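Kapitel 7
Vormachen statt programmieren: Wie Roboter von unseren Händen lernen

Lernziele
Nach diesem Kapitel können Sie
— die direkte Führung, die Fernsteuerung und die Aufnahme aus der Ich-Perspektive voneinander unterscheiden,
— erläutern, was man unter dem Korrespondenzproblem versteht,
— für eine einfache Handhabungsaufgabe einen Aufnahmeplan entwerfen.

7.1 Einstieg: Eine Packung in den Wagen legen

Nehmen Sie irgendeinen Gegenstand vom Schreibtisch und legen Sie ihn zwanzig Zentimeter weiter wieder ab. Fertig? Dann versuchen Sie nun, diese Bewegung so aufzuschreiben, dass eine Maschine sie ausführen könnte. Wo setzen die Finger an? Wie weit öffnen sie sich vorher? Wie fest greifen sie zu, und woran merken sie, dass sie wieder loslassen dürfen? Die meisten Studierenden geben nach einer halben Seite auf, und das ist ein wunderbarer Anfang für dieses Kapitel! Wir können nämlich sehr viel mehr, als wir in Worte fassen können.

In Kapitel 6 haben wir Bewegungen noch Punkt für Punkt festgelegt. Für eine Schweißnaht, die tausendmal an derselben Stelle liegt, ist das nach wie vor ein ausgezeichnetes Verfahren. Im Supermarkt kommt es schnell an seine Grenzen. Dosen sind starr, Netze mit Orangen sind es nicht, und ein Nachfüllbeutel verändert seine Form, sobald man ihn anfasst. Wer dafür Regeln schreiben will, schreibt sehr lange. Wer es dagegen vormacht, braucht ein paar Sekunden und kann es gleich noch einmal tun, ein wenig anders.

Genau hier setzt das Lernen aus Demonstrationen an. Ein Mensch führt die Aufgabe aus, Sensoren zeichnen mit, und aus vielen solchen Aufzeichnungen wird eine Strategie berechnet, die zu einer beobachteten Situation die passende Bewegung liefert. In der Fachliteratur heißt diese Strategie Policy; wir verwenden beide Wörter nebeneinander.
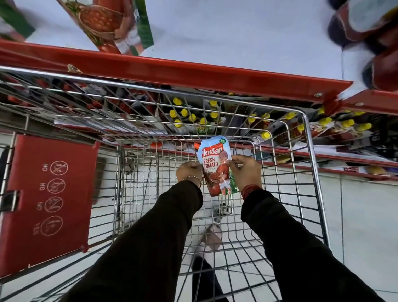
Abb. 7.1: Handhabung eines Ketchupbeutels über dem Einkaufswagen, Blick von der Kopfkamera auf beide Hände.

Achten Sie in Abb. 7.1 auf die Arbeitsteilung der Hände. Die linke fasst den Beutel am linken Rand, die rechte hält ihn an der anderen Seite. Für uns ist das kaum der Rede wert. Für ein Lernverfahren steckt darin eine Menge: zwei Kontaktstellen, ein nachgiebiges Objekt dazwischen und gleich darunter der Drahtkorb als mögliches Ziel. Auch was die Finger verdecken, gehört zur Lektion, denn ein Teil der Beschriftung verschwindet unter ihnen, und ein System zur Objekterkennung muss damit zurechtkommen.

7.2 Drei Wege, eine Aufgabe zu zeigen

Direkte Führung. Man fasst den Roboterarm an und bewegt ihn durch die Aufgabe. Die Gelenkwinkel werden dabei unmittelbar mitgeschrieben, eine Übersetzung ist überflüssig. Das Gefühl, wenn der Arm die eben gezeigte Bewegung zum ersten Mal allein wiederholt, ist großartig, und wir wünschen es jeder Leserin und jedem Leser! Mühsam wird es bei zweihändigen Aufgaben: Zwei Arme gleichzeitig zu führen und dabei noch einen weichen Beutel im Blick zu behalten, verlangt einiges an Übung.

Fernsteuerung. Die vorführende Person bedient ein Eingabegerät, der Roboter folgt. In unserem Praktikum verwenden wir dafür den Aufbau Turka mit zwei Führungsarmen, deren Gelenke denen der ausführenden Arme entsprechen. Der große Vorteil liegt darin, dass alle Bilder und Messwerte vom Roboter selbst stammen. Was er beim Lernen sieht, sieht er später auch bei der Arbeit. Dafür fehlt der Person am Steuer das Gefühl in den Fingerspitzen, sofern keine Kraftrückmeldung eingebaut ist. Rechnen Sie am ersten Nachmittag mit zerdrückten Packungen.

Aufnahme aus der Ich-Perspektive. Eine Kamera am Kopf blickt auf die Hände und den Arbeitsraum davor. Menschen arbeiten dabei mit ihren eigenen Händen und in ihrem gewohnten Tempo, und man kommt an Orte, an die man einen zweiarmigen Roboter nur mit großem Aufwand brächte. Allerdings enthält ein solches Video keine Gelenkwinkel und keine Griffkräfte. Beides muss geschätzt oder mit zusätzlichen Sensoren erfasst werden.

Kein Weg ist den anderen in jeder Hinsicht überlegen, und in der Praxis werden sie gern gemischt: viel Videomaterial für die Vielfalt, dazu eine kleinere Zahl ferngesteuerter Durchgänge für die Feinheiten der eigenen Hardware.

7.3 Das Korrespondenzproblem

Eine menschliche Hand hat fünf Finger, ein verbreiteter Parallelgreifer hat 2 Backen. Welche Bewegung der Backen entspricht nun dem Griff aus Abb. 7.1? Die Frage, wie sich Handlungen eines Körpers auf einen anders gebauten Körper übertragen lassen, nennt man Korrespondenzproblem.

Oft hilft es, sich vom Körper zu lösen und das Objekt zu betrachten. Wichtig ist dann, wohin sich der Beutel bewegt, wie er gedreht wird und an welchen Stellen er gehalten werden kann. Ob dort ein Daumen oder eine Gummibacke anliegt, tritt in den Hintergrund — ganz verschwindet es leider nicht, wie wir in Abschnitt 7.6 beim Thema Reibung sehen werden.

7.4 Wie viele Demonstrationen braucht man?

Diese Frage kommt in jedem Kurs, und sie lässt sich nur am Fall beantworten. Der Übungsdatensatz Denevholm, der die folgenden Abschnitte begleitet, umfasst 305 Demonstrationen einfacher Einräumaufgaben. Nahezu 70 davon zeigen weiche Verpackungen. Das klingt nach wenig, reicht aber aus, um die typischen Schwierigkeiten am eigenen Rechner zu erleben.

Mindestens ebenso wichtig wie die Menge ist die Streuung. Liegt der Gegenstand bei jeder Aufnahme an derselben Stelle, lernt die Policy diese Stelle auswendig. Verändern Sie deshalb die Startlage, die Beleuchtung und die Reihenfolge der Artikel, und lassen Sie mehrere Personen vorführen. Kleine Korrekturen mitten in der Bewegung dürfen unbedingt im Datensatz bleiben! An ihnen lernt das System, wie man aus einer ungünstigen Lage wieder herausfindet.

Aufgaben zum Einstieg

1. Wählen Sie eine Handlung aus Ihrem Alltag, die beide Hände erfordert. Zerlegen Sie sie in Abschnitte und notieren Sie jeweils, welche Hand hält und welche führt.

2. Vergleichen Sie die drei Wege aus 7.2 für das Einräumen von Glasflaschen. Welche Messgrößen fehlen Ihnen jeweils?

3. Entwerfen Sie einen Aufnahmeplan für das Umlegen eines Nachfüllbeutels. Legen Sie fest, was von Durchgang zu Durchgang verändert wird und was gleich bleibt.

4. Öffnen Sie den Datensatz Denevholm im Programm Zarnex und suchen Sie 2 Durchgänge, in denen die vorführende Person nachgreift. Markieren Sie den Beginn der Korrektur und besprechen Sie Ihre Wahl in der Gruppe.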